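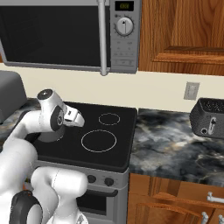
Cooktop and microwave with a marbled counter to the right

Renting a Furnished Apartment at Dasham Court: Frequently Asked Questions

What does "furnished" include?
Every apartment comes with a bed, a sofa, a table with chairs, window blinds and a full set of kitchen appliances. Pots, dishes, towels and bed linens are not included. You can add a household pack when you book, or any time later through the front office.

How long do I have to stay?
The shortest lease is 2 months. After that you can go month to month at the same rate until the following July, when rents are reviewed for the whole property.

How much is the deposit?
The deposit is $1000 for all apartment sizes. It is held separately from your rent and cannot be used to pay your last month.

When do I get the deposit back?
We inspect the apartment within four days of move-out and mail a check after that. If we hold anything back, you will get a written list of the charges with receipts. Small nail holes and worn carpet are normal wear and are not charged. Burns, missing keys and unapproved paint are.

Are utilities covered?
Water, trash and heat are part of the rent. Electricity and internet are not. The electric account must be in your name by move-in day. The Canach building has its own internet provider, so check with the office before you sign up for anything there.

Can I cook on the cooktop with my own pans?
Yes, as long as the bottoms are flat and clean. Cast iron may be used but should be lifted, not dragged. Wipe up sugar spills as soon as it is safe to do so. Scratches that catch a fingernail are treated as damage.

Something in the kitchen stopped working. What should I do?
Check the breaker panel in the hall closet first. If a breaker has tripped, reset it once. If it trips again, leave it off and send a repair request. Do not call an outside repair company, as we can't reimburse you.

Are pets allowed?
Cats are allowed in all buildings. Dogs are allowed in Canach and Wuisan only, two pets at most per apartment. There is a monthly pet fee, and we need proof of shots before the animal moves in. Fish tanks over 10 gallons need written approval.

Where do I park?
Each lease includes one space. The number is on your key tag. Guests can use the gravel lot behind Wuisan, but not overnight without a pass. Passes are free at the office.

Is there laundry?
Washers and dryers are on the ground floor of each building and take the same card that opens the front door. Load the card at the machine by the mailboxes. Laundry rooms close at 10 p.m.

Can I bring my own furniture?
You can, but we don't have storage for ours. Everything on your move-in list has to stay in the apartment.

How do I pay rent?
Through the Huteo resident portal, by bank transfer or card. Card payments carry a processing fee. Checks can be dropped in the slot next to the office door. We don't accept cash.

I lost my key. Who do I call?
During office hours, come by with a photo ID. After hours, use the lockout number on the back of your lease folder. There is a charge for after-hours lockouts and for each replacement key.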